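5. Setting Up the Drawer Task in Multa

Applies to Multa with the Taipe perception module and the Pritik planner
Section maintained by Yanti Ngui, last changed March 20, 2024

In this section you prepare Multa for a task where the arm picks up objects from the tabletop and puts them in an open drawer. You should already have finished Section 4 (arm connection and emergency stop test). If the status bar of Multa still shows the arm in yellow, please go back to Section 4 first.

5.1 Before you start

You need the following:
- the arm, mounted and referenced
- the gripper, with its driver loaded in Multa
- the head camera, with a valid calibration file
- the drawer unit in its place on the table
- the objects for the task

CAUTION: Keep your hands out of the reach of the arm when the motors are enabled. The software does not know where your hands are. If you must move an object, press Hold first and wait until the status bar shows HOLDING.

5.2 Load the task project

1. Start Multa and log in with the operator account.
2. Choose File, then Open Project, and select drawer_base.
3. Wait until the three services in the left panel are green. Taipe needs the longest time, because it loads its object models at this moment.
4. Open the Services tab and check that Taipe answers on port 624. If another program uses this port, Taipe stays gray and gives no error message. We know about this problem. Close the other program and press Restart Service.
5. Save the project under a new name. Do not work in drawer_base itself. An update of Multa writes over it and your changes are lost.

5.3 Define the table and the drawer

The planner must know which parts of the cell are fixed. In Pritik these parts are called bodies. The base project contains two bodies, "table" and "unit", and their positions are only starting values.

1. Open the Scene tab and select "table".
2. Press Fit to Camera. Taipe looks for the table plane and shows it as a blue grid. The grid should lie on the surface and not float over it.
3. If the grid is tilted, remove large objects from the table and press Fit to Camera again.
4. Select "unit" and repeat the fit.
5. Pull the drawer open by hand until the position where you want it during the task. Set the slider Drawer Travel so that the drawn model covers the real drawer in the camera view.
6. Check the side walls of the drawer in the model one by one. The wall which is nearest to the objects is the most important. The gripper passes over it in every motion, and an error here causes more collisions than any other setting in this section.
7. Press Lock Bodies.

Note: White plastic on a white table is difficult for the depth image. Taipe may see the top edge of the drawer wall lower than it is. When the edge looks broken in the point view, do not use the fit for this wall. Measure the height with a ruler and type it in the field Wall Height.

Note: Everything else that stands on or near the table, for example a basket on top of the unit, must also be a body. Use Add Body, then Box. A box which is a little too big is fine. Cables on the wall do not need a body if they are outside the workspace limits.

5.4 Teach the objects to Taipe

Toy foods are good objects for the first tests. They are light, the colors are easy to separate, and it does not matter if one falls down.

1. Put the objects on the table with free space between them. They must not touch each other in the first test.
2. Open the Perception tab and press Detect. A colored outline appears on each object.
3. Click each outline and give it a name. Use short names without spaces, such as banana or green_pepper.
4. For each object, look at the proposed grasp line. It should cross the narrow side. On a curved object like a banana, the line must lie across the middle part and not join the two ends.
5. If the line is wrong, drag it to the correct place and press Keep.
6. Press Detect again without moving anything. The names must stay on the same objects. If two names change places, delete both and teach them again.

Note: Very dark objects return few depth points. Taipe may draw the outline correctly in color but place the object below the table. In this case switch on Use Plane Height for this object only. Do not switch it on for all objects, it makes the tall ones wrong.

5.5 Set the planner limits

1. Open the Planner tab and select the profile Slow. The other profiles are locked until the first complete run.
2. Set Planning Time to 5 seconds. With a shorter time, Pritik often gives up on paths that end inside the drawer.
3. Set Path Samples to 400. More samples make smoother paths, but the waiting time before each motion grows.
4. Set Approach Direction to From Above.
5. Leave Wrist Turn on Automatic. If the wrist makes a full turn between two picks, see Section 8, Joint Limits.

CAUTION: Do not set Clearance to zero in order to reach an object close to the drawer. Pritik will then accept a path where a finger touches the wall. Move the object away from the drawer, or choose another grasp line.

5.6 First run

1. Press Preview. The arm moves only in the 3D view. Watch the fingers when they come down next to the drawer wall.
2. If the preview is good, enable the motors and press Step.
3. After each step the arm stops and waits. Compare the real gripper with the drawn gripper before you press Step again.
4. At the point PRE_GRASP, look at the fingers from the side. They should be open and free of the wall.
5. If the difference between the real and the drawn gripper can be seen with the eye, press Hold and repeat the camera calibration. Do not correct it with offsets in the grasp settings. It will work at one place of the table and fail at the other.
6. When all objects are in the drawer, press Finish. Multa writes the log to the project folder.

If the run stops with the message "No path to place pose", check Drawer Travel first. In most cases the drawer was moved a little after you locked the bodies. Unlock "unit", fit again, and lock. You do not have to teach the objects a second time.

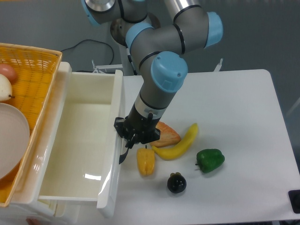 When you contact Guston support about a failed run, send the log together with the project file. The log alone does not contain the bodies, and we cannot repeat the path without them.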